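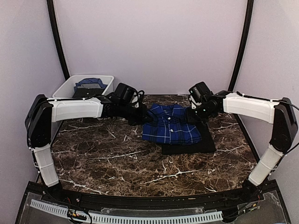

Couldn't the shirts wait until the towels were sorted, Wulleck asked when the last report went in, and wasn't a shirt rather a lot of bother for something people will only shake out again at home? Fair question, and I've had it in my head ever since, so I'll start there.

The Brevska Clothes Room: progress report to the Wulleck Fund
23 Dec 2021

So, shirts! We did try it the other way round. Towels, pillowcases and tea towels went through beautifully in the first few weeks and the shelves looked very smart, but they weren't what people came in for. They came in for something to wear to an interview or a funeral or a first day at work, and what we had to offer them was a heap of shirts with collars like old lettuce. A shirt that has been folded well looks like something you'd choose. A shirt pulled out of a heap looks like something you've been given, and I do think people feel the difference, even if they're too polite to say so.

We've now got 136 shirts folded and on the shelves, which is more than I promised you in May and I'm quite pleased about it. They're mostly cotton or a cotton mix. I've left the very slippery ones for the new year (they slide off the pile the moment you turn your back, and there's a pink one I have personally picked up more times than I'd like).

The table

You'll remember the old trestle, which was too narrow for a large shirt with its sleeves out. The new top is the brown and black marble pattern with the cream veins, and I'll admit I wasn't sure about it when I saw it in the shop. I wanted plain. But a pale blue or a white shows up a treat against all that dark brown, and you can tell straight away if a hem has rolled under. Navy and black are harder going and I've started doing those in the mornings when my eyes are fresher. The walls at the back and sides are that very pale lavender white, and it does make the whole corner feel cleaner. The front edge curves, so there's no corner to catch your hip on.

The only real nuisance is the veins. They run on the diagonal, and if you're using the pattern to line up a side seam (I was, without noticing) you end up with a lovely neat fold that's ever so slightly crooked. I now line up to the placket and ignore the table altogether.

How we fold

We've changed the method twice since you last heard from me, so the sheet in the original application is out of date. What we do now is lay the shirt face down with the collar at the far side, smooth from the middle outwards, bring one side in to the centre of the back, lay the sleeve down along the edge, do the same on the other side, then fold up from the hem in two goes. Do up the top button and 3 others before any of that, otherwise the front gapes when you turn it over. Nearly all the improvement has come from the buttons and the smoothing. The folding itself I could have got right years ago if I'd not been in such a hurry.

Short sleeves need a slightly different second step and I haven't written that up yet. It's on my list.

Where things come from

Most of the stock still comes by way of Mendes, the launderette on the corner, and it arrives washed and dried in bags. The trouble is the bags. A shirt that has sat squashed for a week has creases no amount of patting will shift, so we've agreed that each bag will hold no more than 20, and the first few under the new rule were miles better. The library in Gavby has also offered us a collection point near its front door. I've said yes, please, but after the holidays, as I've nowhere to put anything at the moment!

Money

We're inside the budget. The tabletop came in a little under, the shelving a little over, and the two very nearly cancel out. I've not touched the line for hangers and I'd like your permission to move it across to baskets with lids, the moths having found us in the autumn. Only a few jumpers were lost, but I don't want to give them a second chance. Receipts are in the usual folder.

What's next

Trousers, I think, and then children's things, where I expect the sizing to be a headache. I'd also like to keep the blue shirts together on one shelf, as they're asked for more than any other colour and I'm forever digging for them. There are 4 shelves still to label, and I need to replace the lamp by the door.

Could you let me know about the baskets before the end of the month? The supplier in Gavby will hold the price until then.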